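The dish rack is winning. I've been in the robotics elective since the start of term, I can now say "end effector" without blushing, and my whole academic standing depends on whether two arms can put cups on a rack. My grandmother does this while talking on the phone.

Our team is called Jenura, a name we picked in a hurry and have regretted on every form since. The course wants a log of every practice run, so every evening I type up the numbers. We're at 412 attempts. Of those, 151 went in the log as clean, and I was generous with the word. The team on the other bench, Mornex, is said to be doing better, but they also said that in the fall.

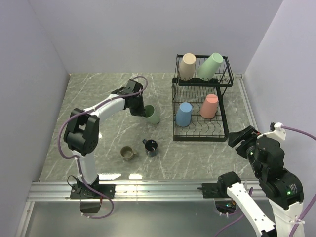
Karabulut Hall, 25/05/2026

Long session with the whole set of cups. The plastic ones are the easy part. They taper, they're light, and upside down on a wire tier they mostly stay where they're put. The mint-green one ended up leaning up there like a guy waiting for a bus, and we argued for ages over whether leaning is a pass. The rules say "placed in the rack." It's in the rack. I wrote down pass.

I was driving the left arm for the sage-green cup, which meant creeping down next to it a hair at a time and forgetting to breathe. Then there are the mugs. Mugs have handles, and the handle is always pointing at whatever spot I'd like to grab. The little brown one I can live with. The navy one with the speckles I take personally.

My lab partner thinks we should train on the mugs alone for a week. I think we should drop the mugs in the river. We compromised and had lunch.
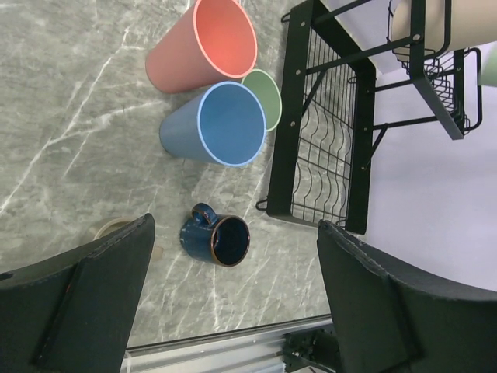

Page last edited: July

Adding to this one after rereading it, with the course over and my hands steady again.

What I left out is how much harder it gets when everything is lying on its side. Red cup, blue cup and green cup all bunched together, mouths toward the rack, and the navy mug on its side between the fingers with its handle up. From the wrist view the mug looks simple. From the wrist view everything looks simple – you can't see your own elbow.

We got 80 out of a possible hundred on the final. The comment sheet said "good recovery behavior," and I've decided to take that as a compliment. The full log came to 1,723 lines and I have the file saved in two places, in case anyone ever asks. My mother asked once, and then remembered something in the oven.

I still do my own dishes by hand. The mug goes in last.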